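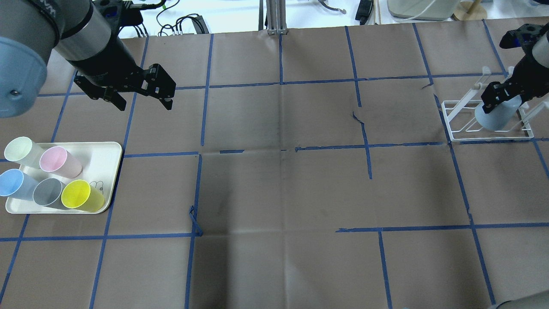 Hala Semaan wrote to say that the first version of this page gave a formula for reorder levels but left out the delivery gap, and that a shop with two deliveries a week would run short every weekend if it followed it. She is right. The formula has been corrected and the worked figures redone. Anyone who printed the old page should throw it away.

Last changed: 3 December 2009

# Setting reorder levels in a small grocery shop

The method below is for a single shop with a till that records sales by line and a wholesaler that delivers on fixed days. It was worked out at the Clesturham shop, which carries 2,240 lines. It doesn't cover newspapers, bread, milk or anything else with a life of under five days. Those are ordered daily by hand and should be left out of the file.

## What you need

- Four full weeks of sales by line, exported from the till
- The wholesaler's delivery days and order cut-off times
- The case size for each line
- A spreadsheet

Don't use the last two weeks of December, a bank holiday week, or any week in which the shop shut early. If one of the four weeks is spoiled, go back one further.

## Step 1: Export the sales

On the Zendine till software, go to Reports, then Movement, then By Line. Set the start and end dates and choose the comma-separated option. The report stops at 500 rows and gives no warning, so a shop with more lines than that must export one department at a time and paste the results together. If a department is itself over 500 rows, split it by supplier.

Check the total units in the joined file against the period total on the Z report. If they differ, a department is missing or has been pasted twice. Refunds appear as negative rows and should be left in.

## Step 2: Take out the slow lines

Sort by units sold, smallest first. Any line that sold fewer than four units in the four weeks goes on a separate sheet. At Clesturham this took out 477 lines. An average worked from one or two sales is of no use, and the formula will give a level of nought or one for most of them.

For slow lines, set the level by hand. One unit on the shelf and a reorder when it goes is enough for things like fuse wire and birthday candles. Some should be dropped altogether, but that is a range decision and is better done on another day with the margin figures to hand.

## Step 3: Work out daily sales

Divide the units sold by the number of days the shop was open. For a shop open seven days a week this is 28. For a shop shut on one day a week it is 24. Keep one decimal place.

If a line was out of stock for part of the period, divide by the days it was on sale. The till doesn't know this. Look at the daily report for that line: a run of noughts on something that normally sells every day means an empty shelf.

Lines on promotion need the same care. Use weeks at normal price, or the level will be set too high and will stay there.

## Step 4: Work out the cover

Cover is the number of days the stock has to last from the moment you look at it. It is made up of two parts:

1. **Lead time**: days from placing the order to the goods being on the shelf.
2. **Delivery gap**: days from one delivery to the next. Where gaps are uneven, use the longer one.

The Wirnach depot delivers to Clesturham twice a week, with gaps of three and four days. Orders go in two days ahead. The cover is therefore 2 + 4 = 6 days.

The delivery gap was the part missing from the earlier version.

## Step 5: Add the buffer

The buffer allows for a busy few days or a short delivery. Use:

| Type of line | Buffer |
|---|---|
| Steady sellers (tea, sugar, toilet rolls) | 1 day's sales |
| Uneven sellers (crisps, soft drinks, beer) | 2 days' sales |
| Lines the depot often shorts | 3 days' sales |
| Chilled, life under 14 days | none |

If a line fits two rows, take the larger buffer, except that chilled is always none.

## Step 6: Put it together

Reorder level = daily sales x cover + buffer

Round up to a whole unit.

**Worked figures.** A tinned soup sold 84 units in 28 days, or 3.0 a day. Cover is 6 days, giving 18. It is a steady seller, so the buffer is 3. The reorder level is 21. The case size is 12. When stock on hand plus stock on order falls to 21 or below, order enough cases to bring it back above 21. In most weeks that will be one or two.

Stock on order must be counted. If it isn't, the same case will be ordered twice - this is the most common mistake with the method and fills the back room within a fortnight.

## Step 7: Check against the shelf

Compare each level with the space the line has. If the level plus one case is more than the shelf holds, the overflow goes into the back room. Either give the line another facing or accept that it will have to be topped up between deliveries. Don't lower the level to fit the shelf.

If the shelf holds far more than the level plus one case, the line has too much room. Trudy Tomoana uses a presentation minimum for these, usually one full row, and takes whichever is larger. That keeps the shelf looking full at the cost of some extra stock. It suits cereals and washing powder and is wasteful on spirits.

## Step 8: Load the levels

In Zendine the field is called Min Qty, under Line Maintenance. Leave Max Qty blank. If it is filled in, the suggested order is worked out from the maximum and the levels are ignored.

The file import accepts two columns, line code and quantity, with no heading row. Spreadsheets drop the leading nought from line codes unless the column is set to text first. Keep a copy of the old levels before importing.

Load one department and run it for two deliveries before loading the rest. Household is a good one to begin with as nothing in it goes off.

## Reviewing the levels

Review in March, when winter sales have settled, and again in early autumn. Ice cream, barbecue charcoal and de-icer need a level for each season. Between reviews, change a level only if the line has run out twice in four weeks or has been sitting at more than three times its level.

## Notes

Alfie Bellamy asks whether the stock figure has to be right before starting. It does. Count each department the day before its levels go in and correct the till.

Levels for the Imrie branch are worked out separately. It has one delivery a week, so the cover there is 9 days, and the Clesturham file should not be copied across.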